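Économie domestique et arts du rangement
Notes de cours, séance 2 : vider, trier, regrouper
Atelier Hultham, 3 octobre 2022

Bon, on reprend là où on s'était arrêtés. À la première séance je vous avais demandé de choisir un coin de chez vous et de ne surtout pas y toucher. J'ai reçu vos relevés, merci, et je vois que la table gagne haut la main. Moi aussi, ça me rassure ! Chez moi la table est ronde, ce qui complique tout : pas de coin, pas de bord contre le mur, et les affaires s'étalent vers le milieu comme si elles y étaient invitées.

1. Donner une limite avant de trier

Mon conseil de départ, vous allez l'entendre jusqu'en avril : on pose d'abord le contenant, on trie ensuite. Un plateau à rebords fait très bien l'affaire. Le rebord arrête les petites choses, et quand il faut mettre le couvert on enlève tout d'un seul geste. Prenez-le plutôt rectangulaire, même sur une table ronde — j'ai longtemps défendu le plateau rond pour des raisons d'élégance, mais une boîte en carton n'y trouve jamais sa place.

Et la nappe ? On la laisse. J'ai eu la question plusieurs fois. Un pli marqué ou quelques vagues dans le tissu ne gênent pas, on lisse sous le plateau avec le plat de la main et on continue. Les rayures peuvent même servir de repère si vous tenez à poser les choses droit (moi, j'ai renoncé).

2. Regrouper d'un seul côté

On pousse tout vers un bord du plateau, gauche ou droite, peu importe, mais on s'y tient. Le carton d'abord, parce qu'il est rigide et qu'il cale le reste. Ensuite les choses molles ou froissées, entre le carton et la paroi. Les sachets en plastique viennent en dernier, le haut replié, dans l'angle. Ne cherchez pas à aligner : un carton un peu de travers, c'est très bien à ce stade. Ce qu'on veut, c'est une moitié libre, où poser ce qu'on reprendra à l'étape suivante.
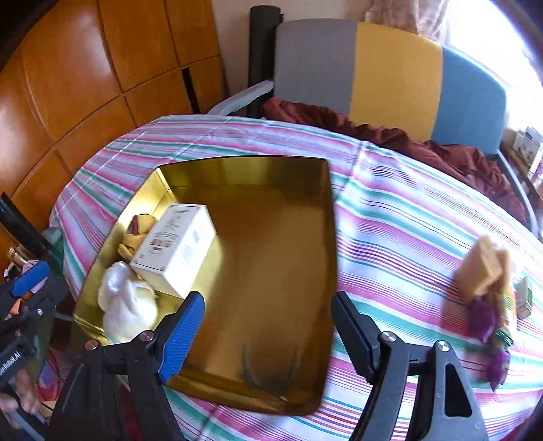
3. Reprendre pièce par pièce

On prend un seul objet à la fois et on le passe du côté libre. Trois questions, toujours dans cet ordre : est-ce que ça sert ici, est-ce que ça sert ailleurs, est-ce que ça sert encore ? Si la première réponse est oui, l'objet reste. Sinon il quitte la table tout de suite, pas « tout à l'heure ».

Pour les emballages, ouvrez avant de décider. Dans mon relevé de l'an dernier j'avais noté 58 objets sur la table, dont 50 emballages... je vous laisse imaginer ma tête.

À faire pour la prochaine fois : un plateau, une table, un seul tri. Notez ce qui est resté et ce qui est parti, sur la fiche Voladstead, au recto seulement. Le verso nous servira pour les tiroirs.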